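Print this page | E-mail this page

Section 4. When the Arm Stops Over the Bin

Sooner or later, every bin-picking cell has a day when the arm reaches down, stops short of the part, and sits there with a fault on the pendant. Please don't be upset with it, or with yourself. In most cases the arm has felt something it did not expect and has done just what we asked of it. The steps in this section will get you from that first stop back to a working cell, and they are written for whoever happens to be standing closest, whether you have been running the Delier cell for years or started this week.

You will need the pendant, a flashlight, a pair of cut-resistant gloves, and the cell log book. If the log book is missing, write on anything you have and copy it over later.

CAUTION: A stopped arm is not a safe arm. The drives may still be live, and a gripper that is holding a bar can let go of it when the air is released. Keep your hands and head out of the bin until you have finished step 4.

1. Leave the pendant message alone for a moment and read it through. Fault 151 means the arm met a force on its way down that was above the limit. Fault 11 means the gripper closed and did not report a part. Write the number in the log book before you clear anything, as the Prollgate controller keeps only the latest fault on its front screen.

2. Look into the bin from outside the marked area, using the flashlight if you need it. You are looking for a bar under the fingers, a bar leaning against a wall, or a cable pulled tight around the wrist. Take your time here. A good long look has saved us a great deal of bent metal.

3. Switch the cell to manual mode and raise the gripper straight up, at the slowest jog speed, until it is well clear of the rim. Go up and only up. It is very tempting to swing the wrist a little on the way, especially when you can see plenty of room on one side, but the fingers may be closer to a bar than they look from where you are standing.
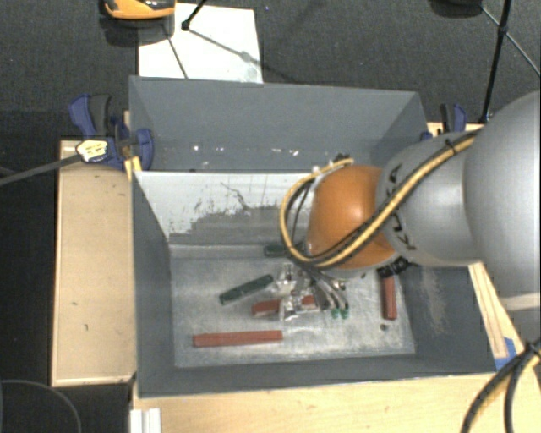 If the arm will not rise, or if the fault comes back the moment you press the jog key, stop and go no further on your own. Call your shift lead. Pushing the key again and again will only load the wrist, and a wrist is a slow and costly thing to replace.

4. Press the emergency stop, lock out the main switch, and release the air. Now you may put on your gloves and reach in.

5. Move any bar that is resting against a wall so that it lies flat on the bin floor. There is no need to line the bars up or sort them by color - the vision program is happy with a bit of a mess, so long as nothing is standing on end.

6. Check the finger tips. They should be firmly seated and should not turn when you twist them gently. Loose tips are the most common cause of fault 11, and we keep spares in the Uline drawer cabinet by the cell door.

7. Follow the cable bundle along the arm with your eyes and then with your hand. It should have enough slack for the wrist to turn both ways, and no ties should be broken or sliding.

8. Try to rock the bin. If it shifts at all, tighten the clamps and run the bin location routine before you go back to automatic. A bin that has moved even 2 mm can put the wall right where the program expects open space.

9. Take your lock off, turn the air back on, reset the emergency stop, and run one pick at slow speed with your hand on the stop button.

NOTE: Step 8 was added after the October stop, when the gripper touched the wall twice in one shift and was simply reset both times. Lanying Duan went back through the log and found that the bin had been swapped for one from the Kozłowski line, and the location routine had never been run. The gripper needed a new bracket. A bin swap now always counts as a move, even when the new bin looks just like the old one.

If the same fault comes back after step 9, leave the cell locked out and hang the yellow tag on the main switch. Write down what you saw and what you moved, in plain words and as fully as you can. Small details that seem silly at the time are very welcome.

Section last revised Dec 24, 2018

Print this page | E-mail this page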